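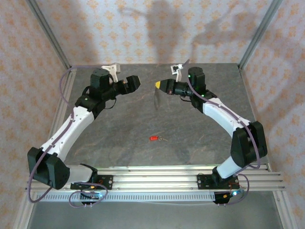
Apprendre le solfège à l'âge adulte : par où commencer ?

peiyu_liao
Bonjour à tous. Je suis inscrite depuis mars à la chorale Valtness, comme alto. Je chante à l'oreille et je retiens assez vite, mais quand la cheffe dit « reprenez à la levée de la mesure 31 », je regarde la page de ma voisine. Je voudrais apprendre à lire pour de vrai. Est-ce que vous me conseillez un livre, un professeur, ou bien une application ? Je précise que le français n'est pas ma langue maternelle, donc les noms « do ré mi » me demandent déjà un petit effort, j'ai appris les lettres quand j'étais enfant.

tinyau
Bienvenue Peiyu. À mon avis, un professeur pendant quelques mois, puis seule. J'ai fait le contraire et j'ai gardé de mauvaises habitudes : je comptais les interlignes depuis le bas pour chaque note. C'est très lent, et on n'arrive jamais à temps à la fin de la phrase.

Lui_basse2
Pas d'accord avec Tin-yau. Un professeur coûte cher et pour une chorale on n'a pas besoin de tout. Il faut savoir les intervalles et le rythme. Prenez vos propres partitions, celles que vous chantez déjà, et suivez du doigt pendant l'écoute. J'ai appris ainsi, à quarante ans passés.

peiyu_liao
Merci à vous deux. Lui, quand vous dites suivre du doigt, c'est seulement votre voix ou toutes les voix ?

Lui_basse2
Seulement la mienne au début. Ensuite j'ai regardé aussi les ténors, parce que notre entrée vient souvent juste après eux.

hoiyan_fu
Je donne des leçons de piano et je me permets une remarque. Suivre du doigt une mélodie que l'on connaît par cœur, ce n'est pas encore lire. L'élève croit qu'il lit — il se souvient. Il faut aussi des lignes inconnues, très courtes, quatre mesures, chaque jour. Le rythme d'abord, en frappant dans les mains, et la hauteur après.

Lui_basse2
Je ne dis pas que c'est suffisant. Je dis que c'est moins décourageant. Beaucoup de gens abandonnent avec les exercices de quatre mesures.

hoiyan_fu
Certains abandonnent, c'est vrai. On peut faire les deux, cinq minutes de l'un et cinq minutes de l'autre.

tinyau
Pour les noms des notes, demandez à votre cheffe ce qu'elle utilise en répétition et gardez uniquement celui-là. Mélanger les deux systèmes m'a coûté tout un hiver.

peiyu_liao
Elle dit « do ré mi », donc je vais me forcer. J'ai essayé hier soir les quatre mesures : le rythme va bien, sauf les notes pointées, que je fais toujours trop courtes.

hoiyan_fu
Pour la noire pointée, comptez les croches à voix haute : un-deux-trois, puis la croche seule. Lentement, sans chanter. Dites-nous dimanche si cela va mieux.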